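3.2 The Container Task

The course requires every team to propose a task that two arms can do and one arm cannot. Ours was to nest plastic containers by size, which sounded modest in September. The proposal described it as "a warm-up exercise." Margaux Carré, who supervised the course, wrote "we shall see" next to that phrase and gave us full marks for optimism.

Containers were chosen over the wooden blocks used by the previous class because they are light, cheap and awkward. A block is the same block from every side. A container has a rim, a floor and sometimes a handle slot, and a gripper can take hold of it in a number of ways, most of which end with the container facing the wrong direction. Perforated sides add a further complication. Our first detector, trained on plain storage bins, treated a wall full of small holes as a texture that belonged to something else, and on its worst afternoon insisted that a basket was a row of small objects in need of sorting.

Each trial began with the containers spread over the table by a student who was not running the arms. We added this rule after noticing that operators, given the choice, put everything exactly where the gripper liked it. Figure 4 shows the two arms over the table, with the left gripper open near the perforated basket and the right gripper over the larger translucent bin. The differences in color between the other containers helped our detector a great deal. The two whitish translucent ones did not, and they account for most of the labels we had to redo by hand.

Over the term we recorded 643 trials. Of these, 193 were thrown out before training, usually for a reason that reflected on us: an operator had nudged the table, the log had not been started, or two people had each assumed the other was holding the stop button. The remaining trials were cut into short segments and labeled with a small tool written by the team, called Tesirwood after a password that had been lost and could not be changed.

We compared two controllers. The first, Ukard, plans each arm separately and checks for collisions afterward. The second, Wimero, plans both together and is slower to make up its mind. Ukard was the favorite of the class until its arms began to wait for each other over the same container, each politely giving way. Wimero avoided the standoff, though it often spent so long thinking that visitors asked if it was switched on.
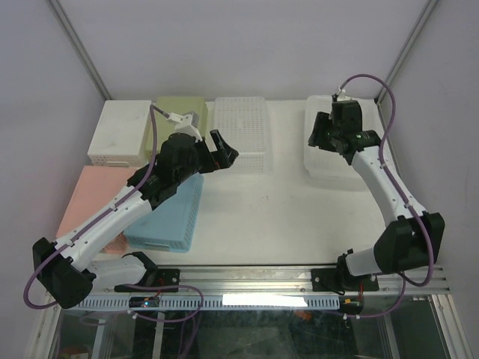 Both controllers were given the same limit of 4,000 planning steps per move. A move that ran past the limit was scored as a failure, including the one in which the container was already in the right place.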